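Doors, draughts and a very long weekend
7/5/22

I've been meaning to write about the doors for ages, and as it's Tuesday and the boiler man has cancelled on me again, now seems as good a time as any. Regular readers will know we've been slowly putting this house to rights since January. Well, we've finally got as far as the hall!
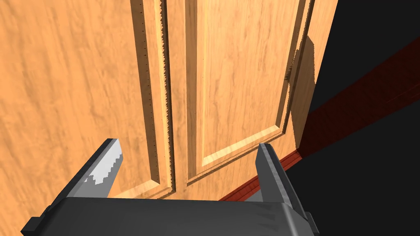
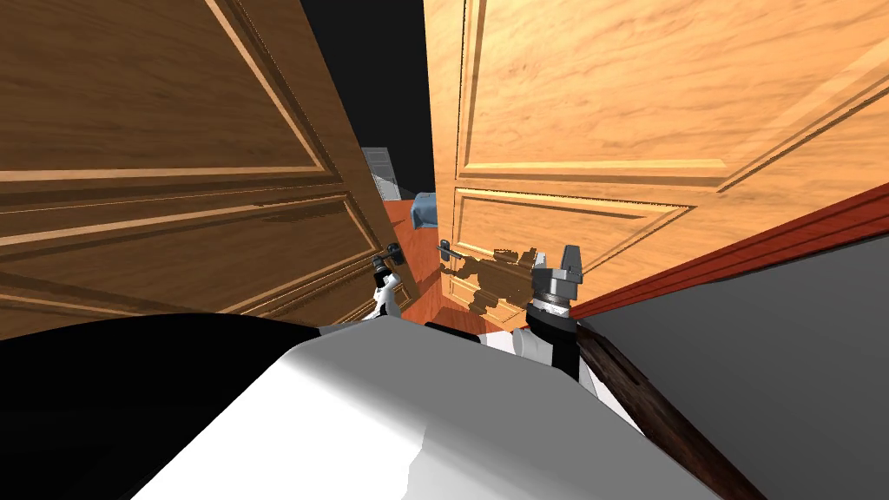 Doors, doors, doors.

So. Our hall doors had been painted shut by whoever lived here before us, and I mean properly shut, under what I'd guess was four coats of cream gloss. My first quote for new ones was £2372 (fitted, but without handles, if you please). The second was £1627 from a firm called Gultance, who were very nice on the phone and then never rang back. I sulked for a week and bought a heat gun.

If you've never stripped a panelled door, the flat bits are lovely. You feel like a genius. Then you reach the mouldings and you're in there with a little hooked scraper and an old toothbrush until your tea's gone cold. I did one side of one door on the Saturday and couldn't lift my arms on the Sunday. My neighbour Veronika Farkas came round to borrow a ladder, looked at the state of me and took over the scraper for an hour -- she did a far better job than I had, which I've decided not to mind.

Underneath it was pine, a bit knotty, with a long split near the hinge side that I filled with a mix of glue and sawdust. I'd planned to wax it. Then I tried a bit of Tamari oil on the back of an offcut and liked the colour so much that I went off and bought a whole tin. Two thin coats, a day between them, and a rub down with an old T-shirt. Do lay the rags out flat outside afterwards, as oily ones can catch fire if you leave them in a heap.

The handles were the silly part. I fell for a pair of brass ones at £233 and had them in my basket twice. In the end I cleaned up the old ones with vinegar and salt, and they'll do for now.

Still to come is the draught under the left-hand door, where you could post a paperback through. I've got a brush strip on order and I'll report back when it's on.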